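Cell 2 notebook, Bremesden workshop
September 2018

Entry by E. Skinner. Copy to Griet Bakker, Špela Kos.

Carrying on from the July entry on the base. Work this time: re-levelling, tool centre point, gripper linkage, and bringing the simulation back in line with the real cell. Arm was off and locked out for the first two jobs. Tag is back on the hook by the panel.

1. Base and mounting

The wedge was refitted in July with the original bolts. Checked torque on all of them again. Two at the low side of the slope had backed off enough to turn a few degrees before the wrench clicked. Cleaned threads, medium threadlocker, retorqued in a cross pattern, paint-marked. Please don't paint over the old marks next time, scrape them first. I spent too long working out which line was current.

Level across the table is fine. Level along the table is out by a hair at the far end, away from the arm. Left it. The pick area sits well short of that and the height map takes care of it.

The tilt of the base still has to be entered by hand in the controller as a mounting angle. It was correct when I opened the page. Griet, you asked whether the July firmware load had reset it: no. It did reset the payload to the default, so the arm was carrying the gripper with the wrong mass entered. Explains the drift in hand-guide mode that Slavica wrote up. Payload re-entered from the card inside the panel door, drift gone on all joints except the elbow, where there is a slow sag with the forearm fully out. Not enough to matter for picks. Watch it.

2. Joint housings

Wiped down, seams inspected. No grease weeping at shoulder or elbow. The wrist had a light film at the lower seam. Cleaned it off, ran the warm-up program, looked again: dry. If the film comes back, book Lazarević for the seal and don't open the wrist here.

Cable wrap between forearm and wrist replaced. The old one had a flat worn in it where it touches the housing at full roll. New one is clocked a little further round. Full roll both directions, slow, no contact.

3. Gripper

Stripped the linkages on the bench. Pins on one side dry and slightly scored, the other side fine. Replaced the pins as a set. One small drop of oil per pin, no grease. Grease holds the dust from the printed blocks and we end up where we started.

Fingertips swapped for the spare pair, Dodavik part, drawer 648. The old pair is bagged and labelled, still usable if the pads are redone. Reorder is in the book.

Closing force set to the value on the card. Opened and closed by hand, then under power with nothing in the jaws, then on the gauge block. Both fingers arrive together now. Before, one was leading and nudging small parts sideways just ahead of the grip. I think this accounts for most of the failed picks in the last log.

4. Tool centre point

Four-point method on the fixed pin. First attempt gave a poor residual. My fault, the pin holder wasn't seated. Second attempt good. New values written on the card in pencil until someone else repeats it. Špela, if you could do it cold, without looking at mine, then we ink it.

Note for anyone repeating this: approach the last pose with the wrist turned well away from the first three. Small rotations give a nice-looking number that is wrong in Z.

5. Pick trials

Program 258, mixed small parts, the usual coloured pieces. Run of 469 attempts, 445 good. The misses fall into two groups. Most are the long pieces, gripped too near one end, and they swing as the arm lifts. The others are plain vision misses on the dark parts, where the detector returns nothing and the program times out. The mechanical side is where I want it, so I'm leaving the gripper alone.

Grip point on the long pieces: the planner is using the centre of the bounding box, and with two pieces touching it takes them as one. Špela has a fix for that on her branch. Not merged yet.

6. Simulation

The sim had fallen behind the cell. It still had the old fingertip length and the old tool centre point, so every approach stopped high and somebody had patched in an offset to cover it. Offset removed, new geometry loaded, base angle copied from the controller page. Parked the arm over the parts with the gripper straight down and compared joint angles with the real one in the same pose. They agree to the last digit I care about.

Lighting was the other thing. Slavica had built the sim room with one hard light, and the arm's own shadow ends up across the work area. At first I took this for a nuisance and was going to soften it. Then I ran the detector on the rendered views and it lost the same sort of part we lose on the real table: dark item, dark shadow, no edge to find.
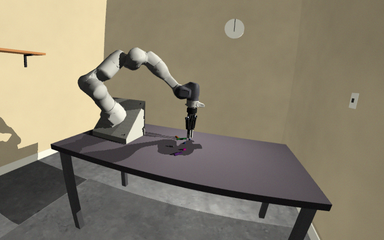

So the light stays as it is for now. I've saved it as a named setup next to the soft one, and both get run before any change to the detector goes to the cell. The threshold could be dropped to pull the dark parts out, but the last time we did that it began picking up marks on the tabletop, and I'd sooner have a timeout than a fingertip driven into the table.

Two things to try, in this order. Take the detection image with the arm swung back out of the way, then move in. Costs cycle time, no new hardware. If that isn't enough, a second lamp on the opposite side, low. Eleni Nikolaidis at Alstead has offered to lend one and would want it back before their own line starts.

Collision model: the table edge in the sim was a straight box and the modelled table isn't one, so I traced the front properly. The planner had been refusing a couple of poses near the front that are perfectly reachable. Those now solve. Tried them on the real arm at reduced speed, hand on the stop, against the real table as measured. Clear.

7. Put back to service

Lockout off, guard switch tested, e-stop tested from both positions. Warm-up run, then 258 at half speed, then at full. No faults. Backup of the controller taken after all of the above and saved with the cell files. The previous backup is kept, renamed, don't delete it until the TCP is inked.

Outstanding:
Repeat TCP, Špela.
Elbow sag, check again at next service, note the temperature.
Wrist seam, look at it whenever the cover is off.
Detection with arm swung back, me.
Spare fingertips on order, the drawer is empty.
Grip point fix to be merged, then rerun the same trial with the same parts so the counts can be compared.

E.S.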